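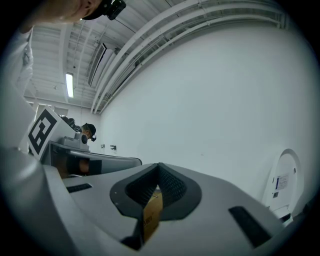 Brown cardboard with small printed lettering. Behind it, a person in a black cap looks down at the work surface.

Sep 8, 2026 | By Borislav Stan
Filed under: Company News, Sites & Buildings

Ortner has moved its carton checking and packing work into the ground floor of its Wiltisberg building. The floor covers 1,578 square feet and replaces the rented space at Skiritz, where the lease ended in August.

Staff will check incoming cardboard and pack small orders for the Zurkum line on the same floor. Orders used to go between two addresses before they shipped.
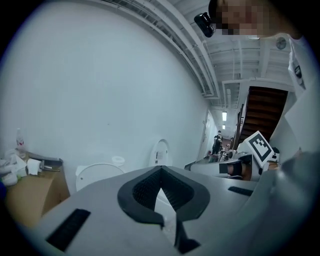 White pipes run close to the ceiling toward the lit end of the hallway at Wiltisberg.

"We kept the hallway and the pipes as they were and spent the money on work space," said site manager Mathias Grabner.

Customers can keep using their current order forms. Deliveries should now be sent to Wiltisberg, Gate 4.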